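The Red Box Run

By Arwel Rees
April 8, 2022
3 min read

The task file gave Hala 30 lines. Ruoxi Tian read them twice and deleted the last one, a comment left over from February that said the planner would handle the rest.

The Woviswood student round was run entirely in simulation. Each club received the same furnished room, the same virtual robot and a limit of 200 seconds. The robot had to locate a named item, approach it without contact and report its position. Scoring began at 800 points and went down from there. Stulora had entered twice and had never finished above the middle of the table.

Hala was the club's search program. It ranked surfaces by height, width and distance, then visited them in that order. The method was slow and easy to debug. Ruoxi had written most of it in the back row of the computer lab, between a vending machine and a radiator that could not be turned off.

She loaded the practice room and stepped through the first pass with the motion paused. The dark table ranked first. It had bread on it, a green apple, a closed book and a toaster, and the red box stood well back from the near end. 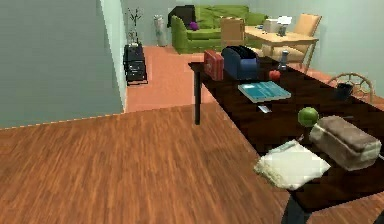
Jiang said that ranking by surface was the wrong idea. The judges could put the item on a chair, or on the floor, and Hala would spend its whole limit on tabletops. A frontier search would at least cover the room.

"It would cover the room in 400 seconds," Ruoxi said.

"Then cut the step size."

"I cut it. It hit the sofa."

Jiang pulled up the log and read it without comment. The collision was on line 2 – a grazed armrest, full penalty. He scrolled to the planner settings and changed the clearance. Ruoxi changed it back. They agreed to keep the surface ranking and add a floor check when the robot changed rooms, where it had to slow down anyway.

The edit took most of the evening. The first version checked the floor so often that the robot never left the doorway. The second ran only once per crossing and stored what it found. Ruoxi set the target to the first aid kit, moved the start pose back past the wall corner and let it run.
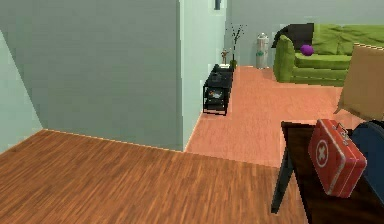 The floor check fired at the change in flooring and returned nothing. Hala went on to the ranked list. It put the black side table second, behind the dark one, and the difference in score was small enough that Ruoxi wrote both values on the back of her hand.

"Time?" Jiang asked.

She looked at the console. The run had used less than half the limit, and the position report was already in the output folder. She opened it, checked the units and found them in centimeters. The rules asked for meters.

"Fix that first," Jiang said, and went to find his coat.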